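Patterned wallcovering range to carry new removal grades

19 October 2024

Fivden, which makes printed wallcoverings for the rental and home improvement trade, will put a removal grade on every roll it sells from December. The change covers the company's self-adhesive and paste-the-wall products, including the brick, tile and stone patterns sold through Domus stores.

The grade is based on a peel test carried out at the company's Lowther plant. Strips are applied to painted drywall, left in place for 75 days at a steady room temperature, then pulled back at a fixed angle and speed. The wall surface is checked for torn paint, raised paper and adhesive residue. Results are sorted into six grades, with grade 1 leaving no visible mark and grade 6 requiring repair of the surface before repainting.

Fivden said 2,412 strips had been tested so far, across 74 patterns. Most of the self-adhesive products fell into grades 2 and 3. Paste-the-wall products on a non-woven backing did slightly better on sealed walls and worse on bare plaster. The company has not yet published figures for individual patterns, but said they would be available in stores by the time the labels appear.

Paint turned out to matter more than pattern or ink. Flat paint less than a month old gave the poorest results in the series, with whole patches lifting along with the strip. Eggshell and satin finishes held up better. For that reason the label will show two grades side by side, one for flat paint and one for washable finishes.

Brick patterns remain the largest group in the range. They are printed on a heavier vinyl face, and the joints have to line up from one strip to the next, so installers often lift and reset a strip several times before leaving it. 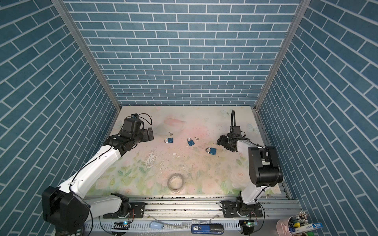
Grades measured on new drywall mean very little in an older apartment, one reader wrote in response to an earlier notice of the plan, adding that three or four coats of old paint will come away at the weakest layer no matter what is printed on the roll. The same reader asked for a test on walls that had been papered before.

Fivden said a second series on previously papered walls is planned but has no start date. Until then, the label will carry a line advising buyers to fix a hand-sized sample in a hidden spot for a week before covering a full wall.

Skukell, which supplies the adhesive for the self-adhesive products, is changing its formula at the same time. The new version is lower in tack for the first day – long enough to correct a crooked strip – and reaches full strength later. Rolls made with it will have a green core and should not be mixed with older stock on the same wall, as the two may shrink at different rates and open a gap at the seams.

Prices will stay the same through the changeover. Domus said unlabeled rolls already in its stores will be sold as normal and can be returned unopened under the existing terms. Border strips and sample sheets are outside the scheme and will not be graded.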